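Serna Introduces Flat-Shipping Mailer Box for Small Online Sellers

GOLTAMGATE, October – Serna, a maker of corrugated and folding cartons, today announced the Ballside mailer, a one-piece cardboard box that ships flat, folds without tape and closes with a tucked front flap. The product is meant for home-based sellers and small shops that pack their own orders and store their supplies in limited space.

The Ballside mailer is cut from a single sheet of single-wall board. The side walls fold over and lock into slots in the base, which gives a double thickness of board along the two sides that take the most load when boxes are stacked. The front wall is reinforced the same way. The lid is hinged at the rear and has dust flaps on both sides.

"The main change is in the side lock," said Aldo Bassi, head of carton design at Serna. "On our earlier mailer the tab sat at the middle of the wall, and it could lift if the base was overfilled. We moved the tab toward the corner and made the slot shorter. The board holds it by friction, and the contents press it down."

The design was developed with Bianchini, the tooling firm that cuts the steel-rule dies for Serna's Goltamgate plant. Gaetano Bianchini, who owns the firm, said the slot geometry required a change in the way the dies are bent. "A short slot leaves less room for error at the crease," he said. "We went through 17 trial dies before the lock was consistent on both sides of the sheet."

Ballside mailers are supplied in two sizes. The smaller is intended for jewelry, cosmetics and printed goods. The larger is intended for folded clothing, books and gift sets. Both sizes use the same folding sequence, so staff who have learned one can fold the other without new instructions. Fold lines are pre-creased, and the sequence is printed on the inside of the bundle wrap.

Color is applied as a water-based ink on the outer liner before die cutting. Serna will accept custom colors on orders of 2000 boxes or more. Smaller orders can be filled from stock in white, natural brown or gray. Logos and return text can be added to the lid or the inside of the front flap – a one-color print is included in the price of a custom order, and further colors are quoted separately.

"Many of our customers keep their packing supplies in a closet or a spare room," said Concetta Morelli, sales manager at Serna. "They asked for a box that stores flat, goes together quickly and opens cleanly at the other end. They also asked for smaller bundles, and we have changed our bundle size to suit."

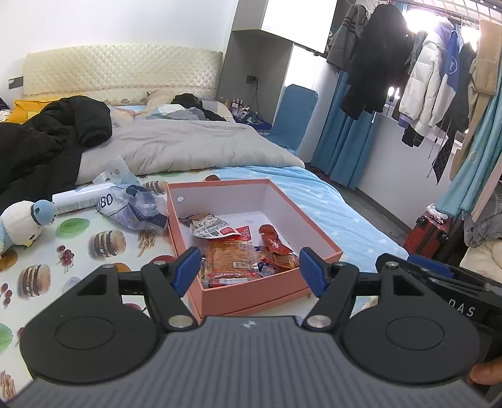 An open cardboard box in coral pink.

The board contains recycled fiber and can be placed in household paper recycling where corrugated cardboard is accepted. The box has no plastic window, magnet or metal fastener. Customers who need a tamper-evident closure can order a paper seal, supplied on rolls, which fits across the front flap.

Sample packs containing both sizes are available on request. Orders for stock colors are being accepted now. Custom orders will be scheduled after approval of a printed proof, and lead times will be confirmed in writing with each quote.

About Serna
Serna designs and makes corrugated mailers, folding cartons and inserts for retail and mail-order use. Its design office and cutting plant are in Goltamgate.

Media contact: Fiorella Greco, Serna Press Office
Sample requests: Hubert Baran, Serna Customer Service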